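Notebook, bimanual cell 2 - cloth stacking, collection block C
November, started 8:40

Continuing from where Radosław left off. Target for block C is 200 accepted episodes of basket loading with folded towels, two arms, teleoperated. Running total for the project before today was 643 accepted. The Wodent loader still reports 1958 files in the directory, but that includes aborts, calibration runs and the set from before the gripper change. Do not use the directory count for anything.

Changes since last entry:

Joint offsets on the left arm redone after the elbow slipped. Values are in the Deltar config, old ones commented out. Right arm unchanged.

Action logging moved to commanded positions plus measured positions, both at the control rate. Earlier blocks have measured only. Catinca wants to train on commanded and compare. The loader needs a flag for this and does not have one yet.

Wall covering stays as it is for the whole block. We talked about swapping the pattern halfway through for variety. I would prefer one clean block first and a second block with a different background, so that any drop in success can be assigned to something.

Reset procedure, as agreed with Catinca:

Basket goes to the back of the table, center. No tape marks, place it by eye. Items on the table are folded before they go down, and the angle is left to whoever resets. Do not square them to the table edge. In block B most starts were nearly parallel to the rail and the policy learned a wrist angle that fails on anything turned more than a little. Overlap between items is allowed and should happen in part of the episodes.

Both arms return to the home pose before the record pedal is pressed. If the operator moves the arms first and then presses, the episode is an abort, even if the rest is good. There were several of these last time and they were kept by mistake.
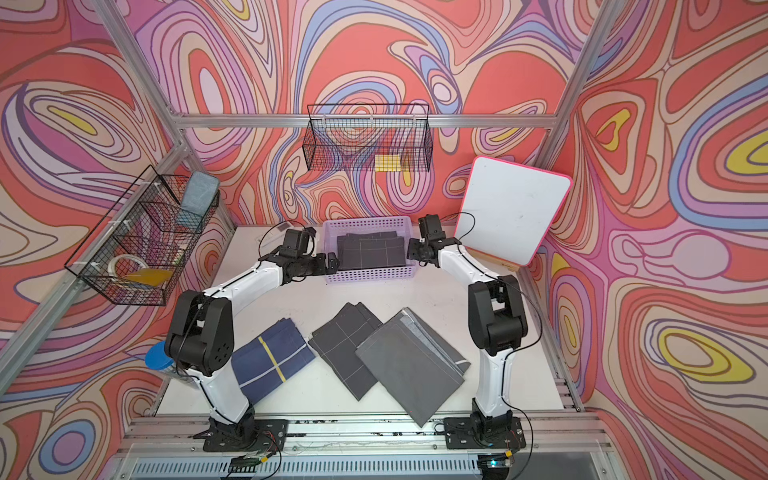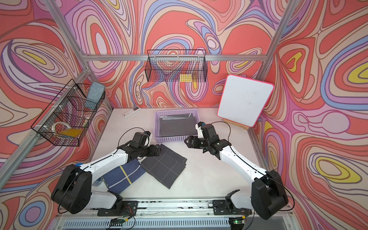 Cell 2, block C. Lavender basket at the back with folded dark cloths in it, more cloths on the table in front.

Notes on the grasps. The grid towel is the easiest of the lot: stiff folds, and the light lines give good contrast against the dark gray. The navy one with the yellow stripe is harder when it starts close to the left base. The arm has to fold back on itself to reach it and the wrist runs near its limit. Radosław gets around this by pushing the cloth toward the center first with the back of the gripper. I do not. We should pick one - mixing both strategies in the same block will give the policy two answers for the same start. My vote is for the push, even though it costs time per episode. Will raise it with Catinca before the afternoon session.

Fingers catching the top layer only is still the most common failure. The fold opens during the lift and the item goes into the basket as a loose heap. Current rule is that these are kept if the operator recovers and the item ends up folded, and rejected otherwise. "Folded" needs a better definition. Two of us labeled the same batch and disagreed mostly on items with one corner hanging over the rim.

11:15 - Right gripper current limit tripped during a two-handed placement. Both fingers were pressing on the basket rim. Cleared the fault, rehomed, discarded the episode. Lowered the approach speed near the basket on the operator side, no change to the limits.

11:50 - Dropped frames on the overhead stream. The recorder writes a placeholder timestamp and carries on, so the episode looks normal in the viewer. Kwiatkowski script finds them if run with the strict option. Ran it on everything from this morning. It has to be run before labeling from now on.

14:30 - Agreed on the push for the navy cloth. Morning episodes with the direct reach are tagged "direct" in the metadata and moved out of the block. They can be used for the comparison later.

Storage: the Dollon disk had 239 GB free at lunch. Enough for this block with all streams at full rate, not enough for the next. Copy to the server overnight and check the hashes before deleting anything.

Open:
- loader flag for commanded vs. measured (Catinca)
- written definition of "folded", with the rim case included (me)
- recheck left elbow offsets after the next long session (Radosław)
- reject rule for early arm motion added to the labeling sheet, old blocks still to be rechecked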